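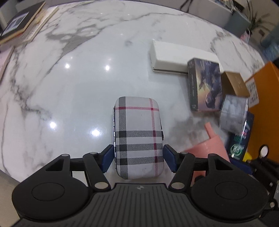
先把话撂在这儿:小东西要用带合页的硬盒装,别用布袋,别用拉链包,更别用那种分成两截、盖子一拿就找不着的。我说的小东西是耳环、旧钥匙、针线、备用电池、外币硬币,一切掉到沙发缝里就等于没了的玩意。写这个是因为最近收拾屋子收出一肚子火,赶着写,措辞不讲究。好盒子什么样?像白色大理石纹桌面上这只格子盒就行,长方的,圆角,一边一排金属合页,另一边中间一个深色小扣。浅灰白底,一道宽的深灰竖条,一道细细的粉红,格纹横竖交着。你扫一眼就知道从哪边开。就这一点,市面上一大半收纳用品做不到。

做不到还卖得贵。

去年12月我搬了一次家,从Ojeda那边搬到现在的地方,路不远,东西倒是翻了个底朝天。搬家之前我自认是个会收拾的人。家里买了一整套Vonum的布袋,抽绳的,米白色,大中小号,网上说这叫“柔性收纳”。听着多好。装的时候确实好,什么形状都塞得下,塞完一拉绳,整整齐齐一排小包袱。然后到了新家,问题来了,哪个袋子里是什么?全是米白的。摸。隔着布摸。摸出来一个硬的,以为是印章,拆开是个柜门拉手。抽绳打了死结,剪子在另一个袋子里。哪个另一个?再摸。

那天晚上我坐在地上拆袋子,拆到后来火大了,全倒在床单上。倒出来才发现缺了一只耳环。到今天没找着。

所以我对布袋有成见,我承认。可成见也是攒出来的。

布袋的毛病在于它没有形状。没有形状就没有位置。你把一个硬盒放进抽屉左前角,下次拉开抽屉它还在左前角,顶多歪一点。布袋呢,拉一次抽屉它塌一次,往里滑,滑到别的东西底下,过半年就变成抽屉的垫子了。有人说那你在抽屉里加隔板啊。行,加隔板,等于给布袋再配一个硬盒。那我一开始干嘛不用硬盒。

拉链包好一些,好得有限。拉链包的口子是条缝,手伸进去是盲的,你得把东西往外掏,掏完了再往回塞。掏和塞之间一定会有什么东西滚到地上。合页盒一打开,里面摊在眼前,盖子还自己在旁边待着,顺手能当个小托盘,拆下来的螺丝、摘下来的戒指搁那儿。这个用处商品页上从来不写,我觉得比什么“防水涂层”实在多了。

说到盖子。分体盖,就是上下两截、盖子可以整个拿下来的那种,我每次看到都想叹气。饼干铁盒是这种,很多漂亮的首饰纸盒也是。我妈家里有个柜子,专门放没有盖的盒子和没有盒子的盖。互相都对不上。我问她为什么不扔,她说万一呢。这个“万一”占了整整一层隔板。如果当初这些盒子都是连着的,合页也好,布条也好,哪怕一根线拴着,这层隔板就能空出来放被套。

合页是个被看轻的东西。它干的事特别小,就是让两半不分家。可家里乱,一多半就是乱在分家上:手套剩一只,保鲜盒剩底,笔剩笔帽,遥控器的电池盖永远不在遥控器上。你去看谁家的乱抽屉,里面十有八九都是半个东西。半个东西最难收,扔也不敢扔,用又用不了,一直占着地方等另一半。

好,再说扣子。

现在流行磁吸。啪一下合上,手感好,我懂,我也买过。Windia那款磁吸小盒,名字起得跟香水似的,我买了2个,一个放门口装钥匙,一个随身放包里。放门口那个没问题,至今在用。包里那个,用了没几天,打开包一看,盒子张着嘴,里头的东西在包底跟瓜子壳混在一起。瓜子壳怎么来的先不说。磁吸怕挤,包里就是挤的地方。一本书一顶,开了。凸出来的实体小扣就不一样,得有个手指头去拨它,它才开。你说费事,费事就对了,我随身带的东西就希望它费事一点。

不过扣子也不能太费事。见过那种要两只手大拇指同时按的,说是防止小孩打开,结果大人也打不开,最后家里谁都不扣,虚掩着。扣子做成这样就白做了。一只手,一个指头,闭着眼能摸到,这是我的标准。所以扣子要稍微凸出来一块,颜色最好跟盒面分得开。深色小扣配浅色底子,挺好。全白的盒子配全白的暗扣,样子是高级,早上赶时间的时候你就转着圈找吧。

花纹我也有话讲。这条估计要得罪人。

这几年教人收拾屋子的,统一口径,要素色,要统一,要一柜子全白全透明。拍出来好看。我试过,真试过,在Gomivico的店里一口气搬回来一套白盒子,结账小票打出来7行,我还挺得意。摆上架子那天像样板间。过了一个礼拜,像样板间失窃。因为每找一样东西都得把盒子一个一个打开,打开完懒得盖。贴标签?贴了。标签朝外的时候有用,有人放回去转了个面,就没用了。再说标签这个东西,写“杂物”的那个永远最满。

格子就不会这样。格子、条纹、碎花、圆点,随便,只要一只跟一只不一样。人记花纹比记字快,这个不用找专家来论证,你回想一下小时候家里的暖壶,是不是还记得上面印的什么花。暖壶上的字呢?不记得吧。“格子那个里面是针线”,这句话隔着一间屋子喊都喊得清楚,家里老人小孩都听得懂。“第二排左数第三个白盒子”,你喊喊看。

而且格子藏脏。浅色素面盒子上有一个小黑点,你一天能看见它八遍。格子上的一个小黑点,随它去。

朋友Shamim Sethi跟我争过这个事。Shamim的屋子是全白派,收得确实漂亮,我服气。Shamim的意思是花纹多了眼睛累,一进门满眼都是图案,心静不下来。我觉得有道理,但这个道理只管摆在外头的东西。小盒子大多数时候在抽屉里、包里、柜子里,谁的眼睛累?抽屉里面闹一点,对谁都没坏处。争到后来Shamim退了一步,说抽屉里可以。我也退了一步,说客厅架子上最多放一只花的。然后我们去吃饭了。这事就这么悬着。

透明盒单说两句。有人觉得透明最省事,一眼看穿。看穿是看穿了,看穿的是一团乱。透明盒要好看,里面就得摆得好看,等于你收拾完外面还得收拾里面,活多出来一倍。不透明的盒子是允许你里面乱的,盖上就完了。这份宽容对过日子的人太重要了。我支持里面乱。里面乱,外面关得住,就算收好了。我不怕别人说我标准低。

下面算点账,因为总有人问值不值。

我那套布袋加白盒子加磁吸盒,零零碎碎,记账本上翻出来加了一遍,1848块。加完我又加了一遍。装的是什么呢,是一堆加起来可能都不值这个钱的小东西。后来陆续换成硬盒,很多是旧货摊上淘的,也有别人用剩下的眼镜盒,洗洗擦擦就用,统共花了109块。最贵的一只是因为合页特别好,开到哪儿停到哪儿,摊主还不肯讲价。值。

旧硬盒怎么挑,顺便写一下,有人在后台问过。先开合几次,听声音,合页嘎吱不要紧,晃就不行,晃的迟早歪。再看扣子,扣上以后倒过来抖,开了就放回去。再闻,里面有霉味的别拿,我拿过,放太阳底下晒了好久还是那个味,现在装鞋油。最后看圆角还是直角。直角的能码得齐,圆角的不戳包里的衬布,随身用挑圆角,抽屉用随意。大小呢,宁可小。盒子一大就什么都往里扔,最后变成又一个写着“杂物”的东西。

小盒子还有个规矩,一只只装一类。针线就是针线,别看还有空就塞两节电池进去。空着就空着。我知道空着难受,尤其对我这种从小被教育不能浪费地方的人,看见半空的盒子手就痒。忍住。塞了电池之后你就得记住“电池在针线盒里”,这句话你记不住的,你只会再去买一板新电池。我家现在有多少板电池我不想讲。

也有硬盒干不了的活。衣服、围巾、充电线太长的那种,软的就该用软的装,硬塞进盒子盖不上,合页先坏。旅行箱里也是,硬盒多了占地方,箱子角落里卡不进去。所以我没说把布袋全扔了,我留了几个,装袜子,装脏衣服,挺称职的。让布袋去管布的事情。让它管耳环就是害它,也害耳环。

还有桌面。收纳文章都爱说桌面要清空,一样不留。我试着清空过,坚持到当天下午。桌子就是要放东西的,活人的桌子旁边总得堆一点什么,杯子啊本子啊,堆在一侧就行了,中间留出手能动的地方。小硬盒在桌上的好处是它立得住,占那么一小条,用完合上,推到一边。一个布袋瘫在桌上,看着就像有活没干完。

所以要是你最近也打算收拾,别先下单。先去翻抽屉,把家里带合页带扣的盒子全找出来,肯定有,眼镜盒、药盒、别人送礼剩的,擦干净,排开看看够不够。多半够。不够再去买,买的时候动手开一开,网上买就看有没有合页那一侧的照片,没有照片的跳过。商家舍不得拍合页,心里有数。

那只丢的耳环我还没死心。另一只单独放在一个格子的小盒里,跟谁都没混着,扣得好好的。

(9/3/24补一句:有人说我歧视抽绳。是的。)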